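Morkero Bench Cell: Two-Arm Door and Panel Handling

Equipment / Work cells / Bench cells

The Morkero is a bench-mounted work cell with two arms, built for opening, closing and cycle testing of doors, drawers, lids and hinged or sliding panels. It is supplied by Skilby from the Mesden workshop, where it can be seen running by appointment and on open days. This page covers the standard cell, the sliding door fixture used for demonstrations, and what to expect from a visit.

Overview

The cell is meant for makers of furniture, display cases, appliance housings and small door hardware who need to put a moving part through repeated use without building a dedicated test rig for each product. A pneumatic rig pushes and pulls along one fixed line. The Morkero grips a handle the way it is fitted and follows the path the part allows, so the same cell can be moved from a sliding door to a hinged lid with a change of fixture and a new taught path.

Both arms carry a parallel gripper. Either arm can be run alone. In two-arm operation, one arm can hold the handle while the other steadies the frame, holds a second panel or waits clear of the travel.

Standard cell

Arms: 2, six axes each
Gripper type: electric parallel, one per arm
Gripper jaws: angular, bolt-on, removable with a hex key
Wrist camera: one per arm
Bench length: 1705 mm
Maximum fixture depth: 400 mm
Supply: 220 V, single phase
Controller: separate floor unit, one for both arms
Path teaching: hand guiding or pendant
Stop circuit: one button on the bench, one on the pendant
Cycle log: time, gripper position and motor current for each cycle

The controller does not need to stand beside the bench. Cable length between the bench and the controller is set at the time of order and should be measured along the intended cable run, including any drop to the floor.

Demonstration fixture

The fixture in use at Mesden is a sliding glass door in a white frame, running in an aluminum track at bench height. It was chosen for the demonstration because a sliding door shows two common faults clearly. If the pull is not in line with the track, the door racks and the motor current rises. If the gripper closes off-center on a curved handle, the jaws slip during the first part of the travel. Both faults appear in the cycle log and can be produced on request during a visit. 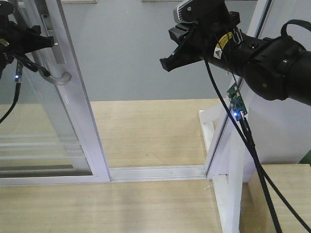 Morkero cell with the sliding glass door fixture. One gripper is at the curved handle, left; the other arm carries its camera on top of the gripper.

The demonstration sequence consists of approach, grip, open, release, grip and close. Visitors may ask for the sequence to be slowed or for single steps to be repeated. The door can also be shifted by hand between cycles, within the limits of the track, so that the arm has to find the handle in a new place. The camera is used for this correction. With the correction turned off, the arm returns to the taught position regardless of where the door has been left.

Force limits are set for each step. On the opening step the limit is kept low enough that a blocked door stops the arm and raises a fault. The block test is part of the normal demonstration and uses a rubber wedge placed in the track. After a fault, the operator must clear the message at the pendant before the next cycle will start.

Open day at Mesden

The workshop holds an open day on a Thursday in February. The cell runs from 10:00 a.m. with a break at noon, and the last sequence starts at 3:30 p.m. Demetrius Kapoor runs the cell and takes questions on path teaching and force limits. Arlo Abernathy is at the fixture bench and deals with mounting, custom jaws and quotations.

Entry is by the side door on the yard. Closed shoes are required on the workshop floor. Long hair should be tied back. Visitors stand behind the marked line while either arm is moving and may approach the bench when the operator has put the cell in hold.

Bringing your own part

A part can be tried on the cell during the afternoon session if it has been agreed beforehand. Send a drawing or a dimensioned sketch, the weight of the moving section and a photo of the handle or edge to be gripped. The part has to fit within the fixture depth given above and must have at least one flat face or edge that can be clamped. Glass panels need to be supplied with their frame or edge trim fitted.

A first trial covers one path and one grip position. The cycle log from the trial is sent to the visitor as a plain table. It is not a test certificate. Certified endurance testing has to be arranged with a test house.

MacLeod sliding hardware can be tried without sending a drawing. Fixture plates for the MacLeod single-track and twin-track sets are kept at the workshop.

Fixtures and jaws

Fixtures are clamped to the bench top or bolted through it. The standard bench is supplied undrilled. A drilled bench with a regular hole pattern is available and is recommended where fixtures are changed more than once a week.

Standard jaws suit bar handles, bow handles and panel edges. Knobs need the recessed jaw set. Flush pulls cannot be gripped with either set and require a hook finger, which replaces one jaw. Soft pads are available for coated or polished handles and should be treated as a wear part. Check pads before each long run and replace them when the surface is glazed or cut.

Limits of use

The cell is not intended for wet areas, for use outdoors or for parts that hold pressure. It does not measure glass stress. Motor current is logged as an indication of effort at the handle and should not be quoted as a force value unless the optional load cell is fitted at the wrist. The arms are not rated for lifting a door out of its track, and a path that includes lifting will be refused on review.

Ordering

Quotations are prepared per fixture. State the type of part, direction of travel, length of travel, handle shape and number of cycles planned per day. The bench, arms and controller are delivered together. Teaching of the first path is included and takes place on the customer's site. Further paths can be taught by the customer's own staff after the operator session.

Related equipment

Recessed jaw set for knobs
Hook finger for flush pulls
Wrist load cell
Drilled bench top
MacLeod fixture plates, single-track and twin-track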